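Can a robot clean the bath yet?

wetroomwendy
November 9, 2018
I help run a bathroom showroom and my boss has got it into his head that we'll have a machine doing the tubs before long. We've 60 on display and they all want wiping down every morning, taps and all. He's been reading up on something called the Lonen. Has anyone here seen one of these things do a proper bath?

Tuncay Oral
I fit bathrooms for a living and I'd say you're years off. Floors, fine, my Mistetti does the hall and kitchen and I barely think about it. A bath is a different animal. You've got corners, a slope, a plughole and then all the fiddly bits behind the taps where the limescale lives. 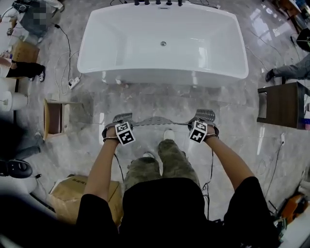 wetroomwendy
Would a robot vacuum cope with a shiny tiled floor at least?

grout_expectations
Most of them manage hard floors well, as long as you pick the cables up first. Mine ate a phone charger in February and sulked under the sofa until I cut it free.

Tuncay Oral
Cables are the killer. Same on any job I go to, leads all over the place, and you'd spend longer tidying up for the robot than you would mopping.

landside_les
Bit gloomy, Tuncay! We've had an Ekström scrubber at work for 3 months and it does the whole shop floor, 772 square metres, while I have my tea. Cost us £3,120 second-hand. I was dead against it and now I'd fight anyone who tried to take it away.

Tuncay Oral
That's a big flat floor though, Les. Get it to lean over a tub and do round the waste and I'll buy you one myself.

landside_les
Fair enough, it can't do edges either, I still go round those with a mop. But someone will crack baths, I reckon sooner than you think.

wetroomwendy
Right, so scrubber for the floor maybe, and me with a cloth for the tubs. Les, does yours leave streaks on gloss tiles? Ours show everything under the lights.

landside_les
It did until I changed the pads. I'll dig out which ones we use and message you.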